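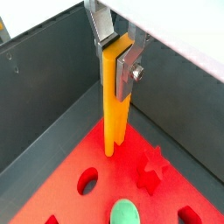 图4 黄色长条块与红色泡沫板。两种颜色在多数教具目录中均归入“暖色”。

4 暖色教具与记忆成绩：对现有证据的再检视

4.1 “暖色”究竟指什么

教具颜色影响儿童记忆的说法流传甚广，在幼儿园采购指南、教师培训讲义和家长手册里几乎成了常识。通行的版本是：红、橙、黄能提高唤醒水平，唤醒水平提高后注意力更集中，注意力集中则记得更牢。三个环节各有文献可引，连在一起便显得顺理成章。笔者对这条链条持保留态度。先要处理的是最基础的一环，即各项研究所说的“暖色”是否为同一种东西。

答案恐怕是否定的。Penden研究将材料分为“暖”与“冷”两组，分组依据是商家目录上的颜色名称，文中未报告任何色度测量。Plevia研究使用了标准色卡，却只控制色相，明度和饱和度任其变化。熟悉色彩测量的读者会立刻看出问题：市售的黄色教具通常又亮又饱和，蓝色教具则往往偏暗。两组成绩若有差异，功劳该记在色相名下还是明度名下，单凭这样的设计无从判断。图4中的黄与红同属目录意义上的暖色，两者的明度却很可能相去甚远，把它们合并为一个实验条件，等于预先假定明度无关紧要，而这恰恰是需要检验的。

还有背景的问题。一件物体显得醒目与否，取决于它与周围的对比。黄色物件放在白桌面上和放在深色桌面上，被试看到的几乎是两种刺激。我们查阅的文献中，交代桌面颜色的已属少数，交代照明条件的更少。Fusteo教具包随附的手册甚至建议教师“在自然光下使用”，既不说明朝向，也不说明时辰。三月的上午和傍晚，同一扇窗下的光差别有多大，做过实地测量的人都清楚。

4.2 样本与效应

引用次数最多的是Penden研究。它的样本为47名学龄前儿童，分暖色、冷色两组，各组完成一次图形回忆任务。作者报告暖色组显著占优，并据此建议“在教室中优先配置暖色材料”。以这样的样本量，只有相当大的效应才能被稳定地检出；如果真实效应很小，能够达到显著水平的估计值几乎必然偏高。这是统计学上的老问题，并不因为研究对象是孩子就有所豁免。此外，该研究按班级分组，同班儿童共用一位教师和一间教室，分析时却把每个孩子当作独立观测。标准误由此被低估了多少，原文没有给出可供重算的数据，我们只能存疑。

Plevia研究的规模大得多，共纳入305名儿童，并对班级作了分层处理。它的结果也平淡得多：即时回忆中暖色组略好，置信区间包含零；延迟回忆中两组几乎没有分别。有意思的是后来的转引方式。我们读到的综述里，多数把Plevia研究列为“支持”一方，理由是即时回忆的差异“方向一致”。方向一致当然可以是一条信息，但两组比较总得有个方向，抛硬币也有一半机会落在想要的那一面。

Lambert（Tia Lambert）在一篇评论中为这些研究辩护，主张教育场景中的小效应经过长期累积仍有实际价值。这个论点本身并不荒谬。然而累积效应需要纵向数据，她引用的却全是单次实验。从一次任务中得到的细微差别推想整个学年的收益，中间还隔着适应的问题：孩子对新颜色的兴趣能维持多久？如果教室里样样都是鲜黄和大红，鲜黄和大红还能不能引起注意？评论对此一笔带过，只说“有待研究”。既然有待研究，配置建议便下得早了些。

4.3 唤醒解释的困难

支持者常以唤醒理论作为机制。这里有两处不易弥合的缺口。其一，唤醒水平与记忆成绩之间未必是单调关系，过高的唤醒同样可能损害表现，这一点在教科书中讲得很明白，到了教具文献里却常常只剩下上升的那一半。其二，多数研究并没有测量唤醒，只是假定颜色引起了它。Zepeda项目是少有的例外，采集了皮肤电反应，结果暖色条件下的反应在最初几个试次内略高，随后即与冷色条件无异。项目报告的摘要写的是“暖色提高生理唤醒”，正文才提到消退。我们并不认为作者有意误导，摘要的篇幅确实有限；但只读摘要的人显然会得到另一种印象。

替代解释并不难找。首先是偏好。孩子拿到喜欢的颜色，摆弄的时间可能更长，时间本身就足以改变回忆成绩。现有研究大多没有记录接触时长。其次是可辨别性。若任务要求区分若干形状相近的部件，那么颜色之间差别越大，任务越容易，与冷暖无关。一套全为黄、橙、红的材料，在这个意义上反而可能不如冷暖混搭的材料好认。再次是实验者的期待。让相信暖色有益的教师去发放暖色教具，又由同一位教师记录得分，任何人都不应对结果太过放心。上述各项研究中，只有Plevia研究由不知分组情况的人员评分，而它恰好也是效应最弱的一项。单凭这一巧合当然不能定论，但它与期待效应的解释是相容的。

4.4 反对意见与本节立场

有审阅者指出，即便证据薄弱，选用暖色教具也没有害处，何必深究。对此我们有两点回应。采购要花钱，Fusteo教具包的宣传页称其“认知增强配色”已进入2,000间教室，而标有这一字样的版本售价高于普通版本。学校为一个未经证实的主张支付差价，算不上毫无代价。另外，色觉异常的儿童在以红、橙为主的材料面前可能处于不利地位，我们检索到的研究无一报告过色觉筛查。“没有害处”四个字，目前同样缺少数据。

我们也不愿走到另一个极端，宣称颜色对记忆毫无作用。颜色用作分类线索时的帮助相当可信，例如让同一类部件统一着色，或者用醒目的底板标出操作区域。那是编码方式的作用，换成蓝与绿，道理应当照样成立。争议只在于某一类色相是否具有特殊的、可以脱离任务而存在的益处。就本节所及的文献而言，支持这一主张的研究控制较差，控制较好的研究又给不出多少支持。

后续研究至少应当报告每种材料的色度与明度、背景颜色和照明条件，记录接触时长，并安排不知分组的评分者。延迟回忆宜在方案中预先登记为主要指标，以免事后从多个任务里挑选。班级层面的差异须进入模型。这些要求没有一项是新的，费用也不高。下一节将按上述条目逐一核对我们自己的材料，其中照明一项，我们同样做得不够。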